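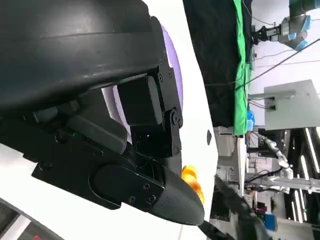 3.2 Materials and handling surface

The study looked at how people sort and put away small household items when the surface they work on gives them little help. Most earlier work on tidying used tables with a clear edge, a tray, or a set of labeled boxes, and these tell a person where things ought to go before any sorting has begun. We wanted a plainer setting. Items were shown against pale surfaces and chosen in strong, flat colors, so that they could be told apart at a glance in still pictures as well as in person. Figure 2 gives an idea of the contrast this produces: the glossy orange item stands out at once next to the white curved panel, and the lavender-purple disc can still be picked out although much of it is hidden. Color was the only property we controlled closely. Shape, weight and finish were left to vary in the way they vary in an ordinary drawer.

Figure 2. Orange item and purple disc against the white curved panel.

The full item set was put together by Ah-rin Noh in May from three household ranges. The Vovura range supplied the lidded tubs and shallow dishes, Karakaya supplied the fabric items, and Nudberg supplied the small hard goods such as clips, hooks and stoppers. Anything with a printed label was left out. In a pilot round, people tended to read labels first and sort by them, and the resulting groups were almost the same for everyone. Taking the labels away gave a wider spread of groupings and also made the sessions longer.

Items were grouped beforehand into 11 classes by use. The classes were not shown to the people taking part and served only for scoring. A class could hold items of several colors, and each color appeared in more than one class, so a person who sorted by color alone would get a low score on use and a high score on color. Both scores are reported in Section 4. An item that could reasonably belong to two classes was given both, and a placement with either was scored as a match. Stoppers were the most common case of this, since some people treat them as kitchen goods and others as bathroom goods.

3.3 Procedure

Each session began with the items in a single pile. The person was asked to put them away "so that you could find them again tomorrow" and was given no other instruction. They could make as many groups as they liked, stack items, put small ones inside larger ones, and change their minds at any point. A session ended when the person said they were finished or when 600 seconds had passed. People who ran out of time were asked to leave everything where it was, and items still in the pile were scored as unplaced.

The pile was remade before every session. Flat items went in first and tubs last, with the lids kept apart from the tubs they fit. Early on we had let the lids stay on, and most people left them on, so nothing was ever put inside the tubs. With the lids off, nesting became common, and we added it to the coding scheme as a placement of its own. An item inside a tub counted as grouped with the tub only if nothing else in the tub belonged to a different class.

Moves were logged from video with the Zavley annotation tool. A move was defined as any change in an item's place that lasted at least 2 seconds. Shorter changes were mostly people lifting an item to look at it or to get at something under it, and they were recorded separately as handling. Where an item could not be followed because a hand or another object was in front of it, the coder marked the gap and took up the log again when the item came back into view. Gaps were not filled in by guesswork. Partly covered items were logged as visible if their color could be named without going back to an earlier part of the video.

The color rule was easy to apply to the hard goods. It was less reliable for the fabric items, which fold over themselves and can hide most of their surface. We kept the rule for these but let the coder use the outline as well. Disagreements between coders were mostly about fabric items at the bottom of a stack, and they were settled by watching the passage together at half speed.

Finally, each person was asked to name the groups they had made. Names were written down as spoken, including "other" and "not sure yet," and were matched to the use classes afterward. A group without a name was kept in the data and scored in the same way as the rest.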